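Zonen Releases Results of Simulated Gripper Comparison on Muvgate Controller

BROMOSVILLE, April – Zonen today released results from a comparison of two parallel-jaw grippers, run entirely in simulation on the Muvgate motion controller. The test covered 2554 trials across eight household tasks, among them opening and closing drawers, lifting lids and moving small containers.

Both grippers were mounted in turn on the same arm model. Controller gains, approach speed and grasp planner were held fixed. The only variables were finger length, jaw travel and the pose of the target object, which was changed at the start of each trial. 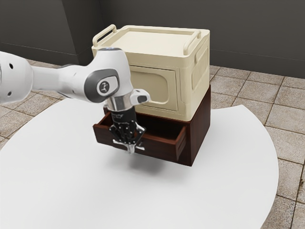 Drawer tasks produced the widest spread between the two units. The short-finger gripper finished ahead in six of the eight tasks. The long-finger unit did better where the fingers had to enter a drawer from above and pull on the inner face of the front panel – an approach that leaves little clearance at the wrist.

Contact forces were logged at each fingertip and at the wrist. Friction values were taken from bench measurements by Mihăilă, which also supplied the finger geometry for both grippers. Results have not yet been checked against hardware.

The trial logs, task definitions and Muvgate configuration files are available from Zonen on request. A second round with a revised fingertip profile is in preparation.

Zonen develops test software for robot end effectors and is based in Bromosville.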